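Furnished rooms scheme at Lemieux House to continue for a second year

The housing association Pestudar has confirmed that its furnished rooms scheme at Lemieux House will run for a second year, following a review of the first twelve months. The decision was approved at the April meeting of the association's board and applies to all 25 rooms on the upper floors of the building.

Under the scheme, single people and couples moving into the area for work are offered a small room with the principal furniture already in place. Each room is let with a double bed, a cabinet, curtains and a ceiling light. Tenants supply their own bedding, towels and personal belongings, and may bring further items of furniture where there is space for them to stand without blocking the window or the door.

The review was carried out by Sekar Tuhumury, housing services manager at Pestudar, and was published in April 2018. It draws on 76 completed questionnaires from present and former tenants, together with visits to a number of occupied rooms made with the agreement of the people living in them.

According to the report, tenants were broadly content with the size and comfort of the beds, and with the amount of daylight in the rooms. Storage was the most frequent cause of complaint. The cabinets provided were described by many respondents as too small for two people, and several reported that clothing, cases and equipment were kept on the bed during the day and moved to the floor at night.

"The bed is the largest flat surface in the room, and in a good many cases it is the only one," Mr Tuhumury writes in his introduction. "People fold their washing on it, pack on it and sort through their things on it. Our original plans treated it as a place to sleep, and gave little thought to the remaining hours of the day."

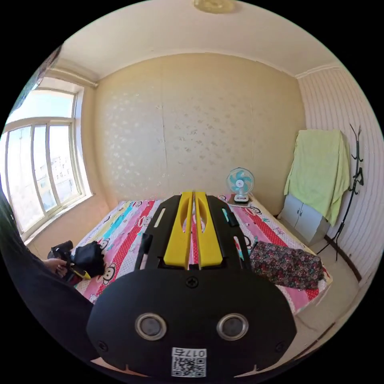

The report recommends that a folding table be offered to any tenant who asks for one, and that a shelf be fitted in each room at a height which allows it to be reached from the bed. Both recommendations have been accepted. The tables will be lent without charge and will remain the property of the association. Tenants who already have a table of their own may keep it.

A further recommendation, that the existing cabinets be replaced throughout with full-height wardrobes, has been accepted only in part. Pestudar's surveyor advised that a wardrobe would reduce the width of the passage beside the bed in the smaller rooms to less than the association considers acceptable. Wardrobes will therefore be offered in 13 rooms where the measurements permit. In the others the present cabinets will stay, and hooks will be fitted to the back of the door for coats and towels.

The matter of ventilation also receives attention. Large windows are valued by tenants for the light they give, but respondents on the sunnier side of the building reported that their rooms became uncomfortably warm in the afternoon. A number had bought small fans at their own expense. The association will not supply fans as part of the furnishings, but has undertaken to check all window catches before the summer and to repair any that do not open as they should. Tenants using a fan are asked to place it on a firm surface and to keep bedding and curtains clear of the blades.

Wallpaper proved to be a subject on which opinion was divided. The building was decorated over many years and by different hands, and it is common for one wall of a room to be papered in a different pattern from the next. Some tenants asked that all rooms be repainted in a single pale colour. Others wrote that the older papers gave the rooms a settled, domestic character and requested that they be left alone. Pestudar has decided that sound wallpaper will be kept. Where paper is lifting at the seams it will be pasted down, and where it is beyond repair the wall will be stripped and painted. Tenants will be given seven days' notice of any such work.

Wayne MacDonald, who chairs the board, welcomed the report and thanked those who had taken part in it.

"The scheme was set up to provide a decent room, ready to live in, at a rent which a person starting a new job could be expected to meet," Mr MacDonald said. "The replies show that it has largely done so. They also show where we have furnished for our own convenience, and the board is grateful to have had this set out plainly."

Mr MacDonald added that the association had no intention of supplying bed linen, a suggestion put forward by a small number of respondents. Tenants had shown a clear preference for choosing their own sheets and covers, he said, and the board saw no reason to interfere with that.

The cost of the second year's improvements will be met from the association's repairs and furnishings fund. Rents will not be raised to pay for the tables, shelves or hooks. A separate review of rents takes place each year in the usual way, and its outcome will be notified to tenants by letter.

The fitting of shelves will begin on the second floor and proceed upwards. Tenants will be asked to clear the wall nearest the bed on the morning of the work and to move any breakable or valuable articles to a safe place. Staff will not move personal belongings. Those who are unable to clear the wall themselves, by reason of ill health or otherwise, should inform the housing office beforehand so that help can be arranged.

Pestudar has also revised its guidance on insurance. The association insures the building and the furniture it provides, but its policy does not extend to tenants' own property. The questionnaire found that 30 respondents had no contents insurance of any kind, although several of these kept cameras, musical instruments or computers in their rooms. A leaflet explaining what tenants should look for in a policy will be delivered to every room. The association does not recommend any particular insurer.

The inventory used at the start and end of each tenancy will be shortened from four pages to two. The new form lists the bed, cabinet, curtains and light fitting, with a space for the condition of the walls and window — items which, the report notes, had given rise to almost all disagreements over deposits. Both parties will sign the form on the day the keys are handed over, and a copy will be left with the tenant.

Applications for rooms falling vacant during the coming year may be made at the housing office on the ground floor of Lemieux House, where printed copies of the review are also available on request. Applicants should bring proof of identity and a letter from their employer. Present tenants who wish to be considered for a folding table or a wardrobe should give their name and room number at the same office.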